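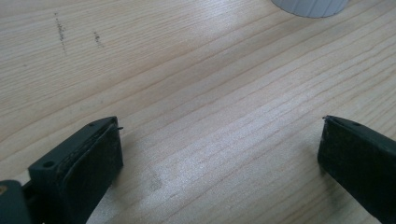

Pencil-like marks on the pale grain of a tabletop at the Adeleke Rooms.

The long-running table project at the Adeleke Rooms picked up again in April, and anyone who has eaten a supper, mended a lamp or drunk far too much tea in that building will be glad to hear it. The pale wooden tops are being looked over one by one, cleaned where cleaning will do, and given a fresh coat where it won't (and there are a few of those, as you'd expect after so many years of elbows and hot dishes).

There are 63 tables in all, and the money raised so far comes to $318, most of it from the soup lunch before Easter. That will pay for varnish and fine sandpaper, with a little left over for felt pads. Osaze Olaniyan, who is looking after the project, would dearly like everybody to know that small dark marks and gray smudges are nothing to be embarrassed about. He starts with a soft damp cloth and a drop of dish soap, always working along the grain, and only reaches for the sandpaper once the cloth has had a fair try.

"People come up and whisper to me about a mark as if they'd broken a window," he said. "It's a table! I'd much sooner see it used."

The white tableware is getting its turn as well. Bowls, mugs and mug stands are being gone through at the same time, and pieces with worn or uneven rims will be set to one side for holding buttons, pencils and the like, so please don't be offended if the bowl you gave is no longer on soup duty.

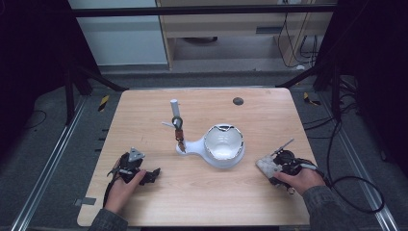 Marisol Posus wrote in to ask that the older bowls not be hurried out the door, saying she has kept one with a rough rim on her windowsill for years and it holds clothespins as well as it ever held oatmeal. She would also like the varnish to stay on the light side, as the dark stain tried on the hall benches never did look right to her.

Osaze says no stain is planned, only clear varnish. The next session runs from 2 to 4 in the afternoon, and old cotton T-shirts, washed and with the buttons off, would be very welcome. Leave them in the box by the coat hooks.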